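**Station Technician, Hand-Held Gripper Cell (Job 2451)**
Posted 3/25/22

Willine seeks a full-time technician for its Werkholm site. The technician will set up and maintain one tabletop station at which an operator works with a pair of hand-held grippers.

Duties:

- Inspect gripper jaws, mount plates and cables before each shift
- Replace worn fingers and record the repair in the station log
- Keep the table on its floor marks and reset it after cleaning
- Service each gripper after 500 hours of use

Applicants must have 4 years of experience in equipment maintenance and be able to read wiring diagrams. Training is given at our Ukley shop. The position is open until filled. Send a resume and cover letter to Willine Personnel, Box 770, Werkholm. 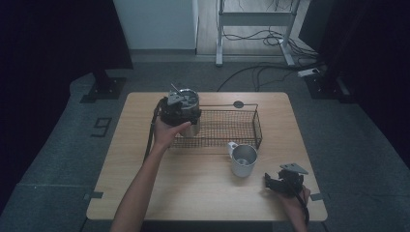
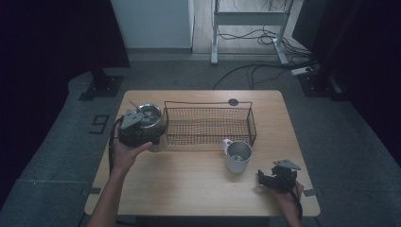
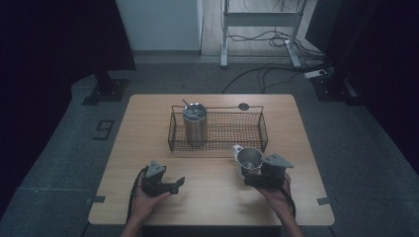

*Two-gripper work with a mesh basket at station 9.*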